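Subject: Re: [jansen-house] Dimmer rack and guest room for the Terkent run

On Tuesday the production desk wrote:
> Jansen wants the final channel count before load-in. Are we
> still on 70, or did the Jitell score add practicals? Also need
> the seat figure for the program and the state of the room for
> the visiting designer.

Channel count is 70. The practicals in act 2 share circuits with the upstage wash, so the rack stays as patched. Please do not repatch from the January sheet - it still has the Conalik units on it, and those went back after the last show.

House capacity for the program is 767. That figure leaves out the seats behind the sound desk.

Room for the designer:
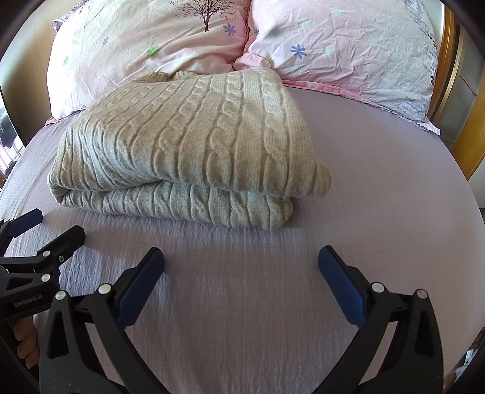

Guest room, pillows and folded blanket

Cue-to-cue starts at 2 pm. Allow around 20 minutes for the first blackout sequence. The Jitell playback file has a gap before the storm cue, and the standby has to be called during the gap. I have marked it in the prompt book in pencil.

The fly rail is unchanged from Terkent's drawing, except that line 20 is now the gauze.
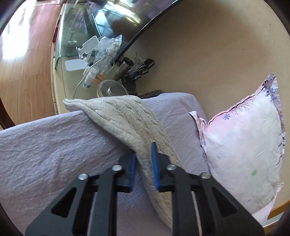
Beige towel at the edge of the bed

Still open: haze level, and who holds the key to the Jansen loading door.

- Stage management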